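4 Gedeck einrichten und Tablett Rondora verwenden

4.1 Platz vorbereiten
1. Tischplatte abwischen und trocknen lassen.
2. Gestreiftes Platzset auflegen. Abstand zur Tischkante: 20 mm.
3. Weiße Schale auf das Set stellen.
4. Tablett neben dem Platz absetzen, Besteck darauf ablegen.

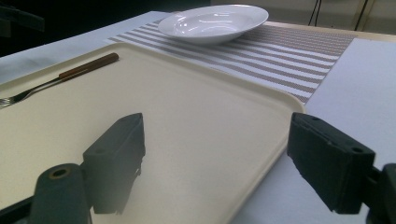
Bořivoj Halás: Bei schmalen Tischen das Tablett besser erst nach der Schale absetzen, sonst verrutscht das Set.

4.2 Gabel ablegen
5. Gabel mit Holzgriff flach auf das Tablett legen. Der Griff darf nicht auf dem Rand aufliegen.

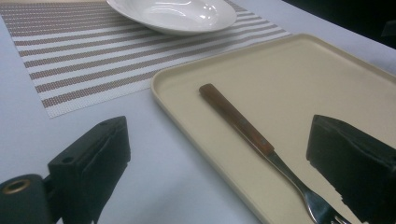
Abb. 2: Gabel auf dem Tablett, links davon das Platzset

4.3 Holzgriffe prüfen
6. Griff und Nieten vor jedem Eindecken auf Risse und lockeren Sitz prüfen. Beschädigte Teile aussortieren.

ACHTUNG: Holzgriffe nicht in die Spülmaschine geben. Von Hand bei höchstens 50 °C spülen, sofort abtrocknen.
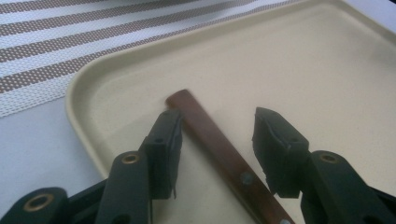 Abb. 3: Holzgriff mit Nieten

4.4 Traglast und Pflege
Tablett mit höchstens 6 kg beladen. Keine Töpfe direkt vom Herd abstellen. Scheuermittel greifen die matte Oberfläche an. 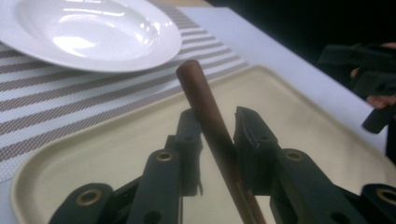 Womit werden Holzteile nachgeölt?
Mit lebensmittelechtem Leinöl, dünn aufgetragen. Überschuss nach 20 Minuten abwischen.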